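Section 4: Setting Up Your Trolby Compost Bin
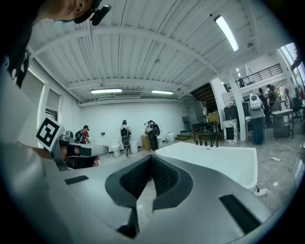
Written by the Customer Guides Editor, Wadwood Home and Garden
Dec 8, 2021

Welcome to the part of the guide where your bin finally goes outside! If you have worked through Section 3 you will have the four side panels clipped together and the lid sitting loosely on top. Put the kettle on first if you like, as the next bit is best done slowly, and it's a pleasant way to spend a morning in the garden.

Before you begin

You will need a spade, a rake, a watering can and the bag of small parts marked B. The assembled bin is 80 cm tall and 63 cm across at the base, so have a good look at the doorways and side gates between you and your chosen spot. It can go through on its side if you take the lid off.

CAUTION: Lift with two people if the path is steep or slippery. The bin isn't terribly heavy, but it is an awkward shape and it catches the wind.

Placing the bin

1. Choose a spot with bare soil underneath and a bit of shade in the afternoon. Under a deciduous tree is lovely. Keep it well clear of the fence if you have neighbours who sit out on the other side.

2. Clear the grass and rake the ground level. A small slope is fine, but the door at the bottom won't slide properly if one corner is sitting much lower than the rest.

3. Lay the mesh base on the soil with the folded edges facing up.

4. Lower the bin onto the mesh and press each folded edge against the inside wall. Fit the clips from bag B, two to a side. They are stiff the first time – warm them in your hand for a minute and they go on much more happily.

5. Push the four ground pegs through the corner loops until the heads are flush with the soil.

NOTE: Bins sold before September came with the shorter Kramer pegs. These are perfectly good in clay. In sandy ground, ask us for the longer ones and quote part number 241.

Starting the first layer

6. Cover the mesh with twigs and coarse prunings to the depth of your hand. This lets air in from below, and you'll be glad of it in winter.

7. Add a layer of kitchen scraps, then twice as much dry brown material (fallen leaves, torn egg cartons, shredded newspaper and the like).

8. Water lightly. The mix should feel like a wrung-out sponge, whatever colour it happens to be.

9. If you bought the Reneo starter powder, sprinkle one scoop over the top now. It's quite optional, and a spadeful of soil from an old garden bed does a very similar job.

CAUTION: Don't add meat, dairy, cooking oil or glossy paper. Keep citrus peel to a small handful.

10. Fit the lid and turn it until both arrows line up.

The first month

Leave the bin alone for the first week, tempting as it is to peek! After that, turn the top half with a fork each week and add more leaves if it looks soggy. On day 31, open the bottom door and check for dark, crumbly material near the mesh. A cool autumn will slow things down – if you see none yet, close it up and look again in a fortnight.

Harvesting and sieving are covered in Section 5.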